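Set the fingers first, then touch the code

People keep sending me logs. Pages of them. Arm missed the grasp, arm closed on air, arm nudged the thing off the counter, please advise. And my first question is always the same and it annoys everyone: when did you last check the gripper zero?

Silence, mostly.

I look after one cell at Kuruc. Counter-height kitchen work, two-finger gripper, wrist view, and a simulated twin of the whole business that we call Narkuvar. My opinion, and I'll keep it short becuase I have a run starting at 4: the twin needs maintaining exactly like the metal does. Same checklist, same person, same grumpy attitude. We don't do that. Hardly any shop I know does it. The metal gets a logbook and the sim gets a folder with "final_new" in the name.

What happens then? Someone swaps the finger pads on the real arm. Good pads, grippy, a bit thicker. Nobody tells the model. Now the twin thinks it has more opening than the cell does, and every grasp that looked comfortable on screen is a squeeze in the room. Policy gets blamed. Policy gets retrained. Two weeks gone, and the fix was a thickness value in a text file.

I did this myself in August. Not proud.

So the order I argue for. Mount, then fingers, then view, then anything clever.

The mount

Four bolts, crossways, torque them, mark them with paint. Then do the boring part, which is writing down the mount offset and putting the same offset in the twin. Same day. If you leave it for tomorow it will be somebody else's tomorrow. Lakomitz, who supply our adapter plates, ship a nice drawing with each one — use the drawing as a starting point and measure your own plate anyway.

The fingers and the view

Open wide, look, then decide. I want to see both fingers and the thing they're meant to close on, all at once, before a single motion gets planned. If one finger looks like it's sitting somewhere the drawing doesn't put it, stop. I do this look in the twin every time the scene file changes, and I don't care how small the change was. Light, counter finish, where the target sits. Look again.

With a rounded target I get fussier. A domed top gives flat pads very little to hold if you come in too high, and a wide opening hides that from you because everything seems to fit. Check what's standing right behind it too. A panel back there is something to hit if your approach runs long.

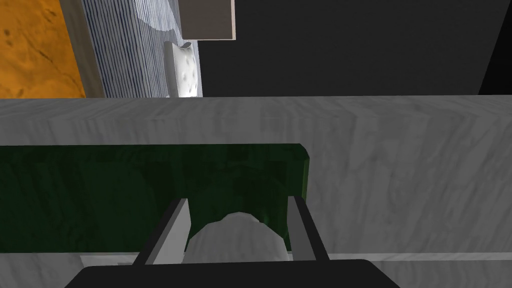
The cycle count

Every 1,000 cycles, fingers off, wipe the rails, fingers back on, zero again. Takes 6 minutes if your hex key is where you left it. Clornura, down the road, go by the calendar instead and I think that's wrong. A gripper that sat all month hasn't worn. One that ran three shifts has.

And when the zero moves, it moves in both places. Cell and twin. One line in the log for each, same initials.

The usual complaint is that this slows down the interesting work. Sure. An hour here and there. I've spent far more hours than that reading other people's logs.

Run's starting. Check your zero.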